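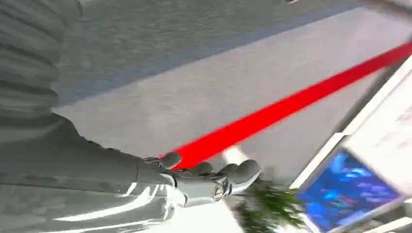

Straps, Stripes and Small Boxes: How Things and People Stay in Their Places

Think about the last time you went somewhere crowded. It may have been an airport, a museum, a science show or a movie theater. You probably knew where to walk and where to wait, even if no one told you. You read it from the things around you. A strap was pulled across a gap. A stripe ran along the floor. There was a desk with somebody sitting at it, so you went there to ask your question.

These things are easy to miss. This page explains how they work, starting with the strap and ending with the cables on a desk.

The strap

A long flat strap across a walkway is called a barrier belt. It is woven, like the seat belt in a car or the strap on a backpack. Weaving means that many threads go over and under each other. A woven belt can be thin and still be hard to tear. It also bends easily, so it can be rolled up small.

Belts come in many colors. Red is a common choice. A red belt shows up well against a gray floor, and people notice it before they walk into it. Some places use blue or black belts to match their walls. Others have words printed on the belt, such as "wait here" or the name of the building.

A typical belt is 2 inches wide. A rope is rounder and heavier, and it hangs down in the middle. A flat belt can be pulled nearly straight.

What is inside the post

Belts like these run between posts. The post is a tube with a heavy foot. If the foot were light, the whole thing would tip over as soon as you leaned on the belt. The weight is kept low, near the floor, and that makes the post hard to knock down.

The clever part is at the top. Inside the head of the post is a small reel, and the belt is wound around it. The reel is joined to a spring. When you pull the belt out, you wind the spring tighter. When you let go, the spring unwinds and turns the reel, and the belt goes back in. A tape measure works the same way. So do some window shades and some dog leashes.

At the loose end of the belt is a clip. The clip slides into a slot on the next post and stays there. Most posts have slots on several sides, so one post can hold a belt going left, a belt going right and a belt going straight ahead. That is how you can build a corner, or a long line that folds back and forth.

A belt that flies back too fast can snap against somebody's fingers. Many reels have a brake inside that slows the belt down. Not all of them do. If you are ever asked to put a belt away, hold on to the clip and walk it back to its post.

Why lines fold back and forth

Suppose 26 people are waiting. If they stand in one straight line, the line may go out the door. If the line is folded, like a ribbon laid back and forth, the same people fit into a small square of floor. Everybody still gets a turn in the right order.

A folded line also feels different. You walk a little, turn, walk a little more and turn again. You are moving more often, and you can see the front of the line from wherever you are.

There is a problem when nobody is waiting. Then you have to walk back and forth through an empty maze to get to a desk that is right there. People are tempted to duck under the belts. A good helper unclips a belt or two when things are quiet and clips them back later.

What the floor tells you

Floors in big public rooms get a lot of use. Shoes, carts, suitcases and wheelchairs go over them every day. Many of these floors are hard and smooth so that wheels roll easily and a mop can reach everything.

A lot of them are speckled as well. Look down the next time you are in a big hall. Speckles hide dirt. On a plain white floor, one crumb or scuff stands out. On a floor with many tiny dots of different grays, a crumb looks like one more dot. The floor still has to be cleaned, but it doesn't look messy by lunchtime.

Stripes on a floor can do several jobs. Some show the edge of a walkway. Some show where carts may go, or where a door swings open. In a gym, stripes of different colors belong to different games. Some stripes are only there to look nice. You can't always tell which kind you have found, so it helps to look for a sign nearby or to ask.

A stripe and a belt are different sorts of messages. You can step over a stripe without noticing. A belt touches you at the waist if you keep going, or at the chin if you are small. A stripe is a reminder, and a belt is a soft gate. Neither is as strong as a wall, and they don't need to be. They only work if people agree to follow them.

Bülent Gündoğdu sets up rooms for shows and open days, and he puts out the posts last. First come the tables, then the cables, then the signs. He walks through the room himself the way a visitor would, from the front door to the far end. If he has to stop and wonder where to go, he moves a post. "I do that 3 times at least," he says. "Once I do it with a stroller, empty, just to see if it fits around the corners."

A box full of little rooms

Belts and stripes sort people and walkways. Small things need sorting too, and the simplest tool for that is a box with dividers.

A divider is a wall inside a box. You have seen them in egg cartons, in paint sets and in the drawer where forks and spoons live. Each little space is called a compartment. One thing goes in each compartment, or one kind of thing.

Cardboard is a good material for this. It is light and cheap, and you can cut it with ordinary tools. The kind used for boxes usually has a wavy layer of paper glued between two flat layers. The waves hold the flat sheets apart, and that makes the cardboard stiff. Take the waves away and you would just have thick paper.

Small flat packets are hard to keep tidy without a box. They slide over each other. If you make a pile, you can only see the top one. If you stand them up in slots, you can see the edge or the front of every one, and you can take a packet from the middle without spilling the rest. 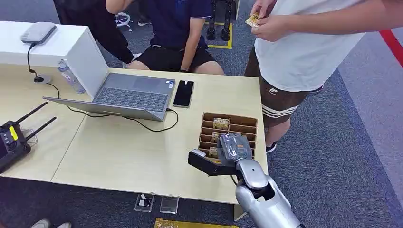 Slots have to be the right size. If a slot is too wide, the packet leans over and slips down. If it is too narrow, you bend the packet when you push it in. The best slot is slightly wider than the thing it holds, and lower than the thing is tall, so there is a bit left at the top to grab.

Rows help as well. Once a box has rows, you can give every slot an address, such as "middle row, second from the left." You can tell a friend exactly where to look. Theater seats work like this, and so do mailboxes in an apartment building.

Make your own divider box

You need a small cardboard box, some extra cardboard, a ruler, a pencil and scissors. Ask an adult to help with the cutting if the cardboard is thick.

1. Measure the inside of the box from one side to the other. Write the number down.
2. Cut strips of cardboard to that length. They should be a little lower than the sides of the box.
3. Cut more strips to fit the other way across.
4. On the first strips, mark where you want the walls to cross. Cut a slit at each mark, from the top edge down to the middle.
5. Do the same on the other strips, but cut from the bottom edge up to the middle.
6. Push the strips together, slit into slit. They will hold each other up without glue.
7. Lower the whole grid into the box.

If the grid wobbles, your slits may be too wide. Cut new strips and make the slits only as wide as the cardboard is thick.

What goes on a desk

A desk in a busy room collects things quickly. Somebody puts down a laptop, then a phone next to it, then a bottle of water. Each thing needs a place, and many of them need a cable too.

Cables are the hardest part to keep in order. They are longer than they need to be most of the time, and they don't stay where you put them. A cable lying in a loose curve is fine on a desk. A sharp bend is bad for it – the thin wires inside can break after being folded in the same spot many times. Cables that go down to the floor should run along the back of the desk or the wall, where feet won't catch them.

Water and electricity should be kept apart. Bottles should have their lids on when they stand near a computer. A clear bottle is handy in one way: you can see how much is left without opening it.

Light colors on a desk top make small dark things easy to find. A black phone shows up well on pale wood. On a black desk you might have to feel around for it. It is the same idea as the red belt on the gray floor.

Words to know

Barrier belt: a flat woven strap that marks where people should stop or wait.
Reel: a round part that something long is wound around.
Spring: a piece of metal that pushes or pulls back after you bend or wind it.
Compartment: one of the small spaces in a divided box.
Divider: a wall that splits a space into parts.

Things to try

Look for belts, ropes and stripes the next time you visit a big building. Draw a map of the way they make you walk. Mark the places where you have to turn.

Take everything out of one drawer at home and sort it into groups. Then make a divider for each group and put it all back. Leave one compartment empty for the odd thing that doesn't belong to any group.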